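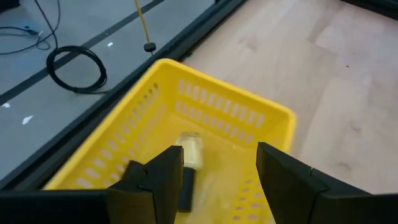
In January I started to collect examples for the sorting task. The idea is simple to say: the small bottles of nail polish lie on the table, and the arms must put them into the yellow basket. I drive the arms by hand, the computer records, and later the policy learns from it.

My first lesson was to change the start every time. If the bottles always lie in the same places, the model learns the places. So now I mix the colors and the directions before each recording.
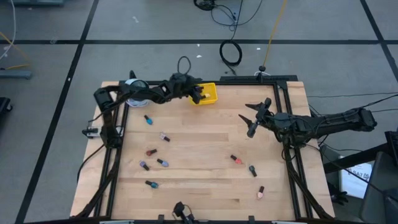 Réka Deák wrote to me that I should also keep the bad grasps, as long as I recover from them in the same recording. A model that has seen only clean work does not know what to do after a slip.

I think she is right, and I have stopped deleting them. We have 1255 episodes at the moment, and 3 people take turns at driving.

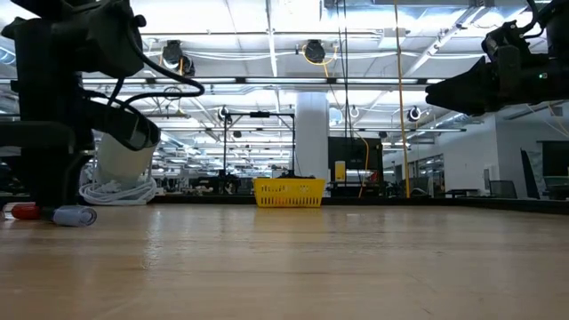 The second lesson was about speed. When I am tired I make long pauses in the air, and the model copies the pauses – it waits for no reason. Now I cut an episode if both arms stand still too long, and I stop for the evening when I have to cut two in a row.

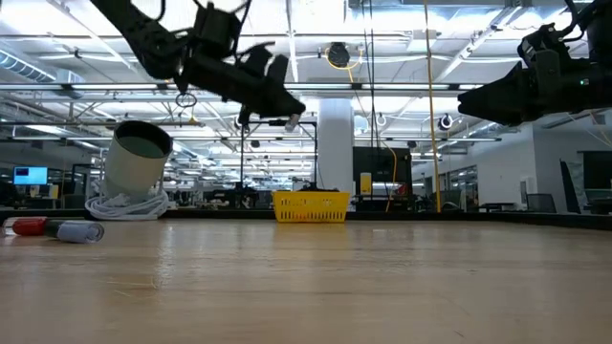 What I will do next

I want to reach 3566 episodes before I train again. Jong-dae Yeo will drive the late hours, and I will check his labels in the morning.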